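**Verka grasp planner, July build**

Verka is Grarnon's grasp planning package. It takes a depth cloud, segments it and returns ranked gripper poses with a predicted closing width. I ran it on our arm at Timdale for 200 picks of small soft objects, using the stock configuration.

Calibration is the best part. The hand-eye routine needs 37 poses and flags poor ones by colour as it goes. Planning took up to 144 ms per cloud, fast enough to replan on approach. 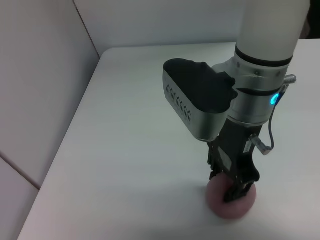

*Fingers closed on the pink ball, stock grasp profile.*

Weak points are in the tooling. The log viewer drops timestamps on export, and error 501 covers both a lost camera stream and a bad licence – two faults with very different fixes. Force limits live in a separate YAML file that the GUI doesn't reload.

Valentini's planner has a better simulator but slower segmentation on pale objects. For bench work I'd license Verka and write my own log parser.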